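3.2 The bed as a working surface

The second group of observations concerns the bed. In the Lalmont interviews, residents were asked where in the home they put things down when they came in, and the bed was named more often than any table or shelf. We had not planned a separate heading for it. The first version of the coding sheet, taken over from the Romo pilot, listed the bed under "sleeping" only, and entries that did not fit were written in the margin. After the first 100 sheets the margin notes were long enough that we added a code for them.

The final set holds 1459 entries from 300 visits. An entry is one object or one small group of objects left on a surface that was not made to hold it. Bedding was not entered. Clothing was entered only when it lay unfolded, and a cloth whose use was unclear was coded as "textile, other" so that coders would not have to guess between a towel, a shirt and a pillowcase. Phones were always entered, whether or not they were charging.

Most of the homes in the Kobzar blocks are single rooms or close to it. Laundry, sleep and storage share one floor, and the distance from a washing machine to the mattress can be a few steps. Under these conditions the bed takes over jobs that larger homes give to a hall table or a laundry room. Figure 2 is typical of the light end of the range – the sheet is mostly clear, and what is on it is small.

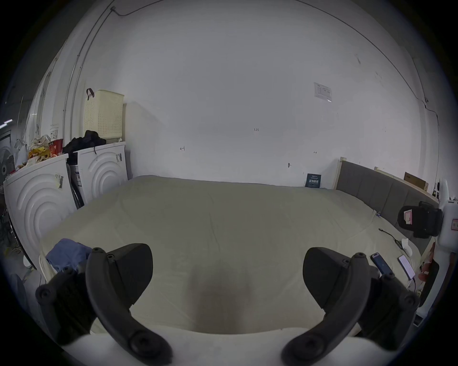

Figure 2. Bed with a pale fitted or flat sheet, two phones, a charging cable and a crumpled light blue cloth. A small cardboard box rests on top of the headboard.

Guseo, commenting on an earlier draft, objected that a phone on a bed should not be counted as clutter at all, as many people keep it there on purpose and would say it was in its place. The same comment asked whether the headboard ought to be treated as part of the bed or as a shelf. We accept the first point in part. The sheet does not use the word clutter, and an entry carries no judgment about whether the object ought to be moved. It records only that the surface was made for something else. On the second point we kept the headboard apart. Objects on its upper edge were coded "ledge," together with window sills and the tops of door frames.

The split matters for the results. When asked about objects on the mattress, residents mostly expected to move them before going to bed. Objects on a ledge were described differently. Several residents had stopped noticing them, and a few could not say what was inside a box they had put there themselves. Tidying the bed was therefore a daily job in most homes, done late and quickly, and it often meant moving things to a ledge or a chair. The count for the room as a whole did not change much when this happened.

Cables were the hardest group to code. A cable is left in place when the phone is taken away, so it stays on the sheet through the day and is pushed aside at night. We entered a cable as its own object if it lay on the mattress, even with a phone close by, and did not try to record which device it belonged to. Tissues and other small paper items were entered under "disposable." Coders disagreed on this code more than on any other, mainly over whether a single tissue was worth a line on the sheet.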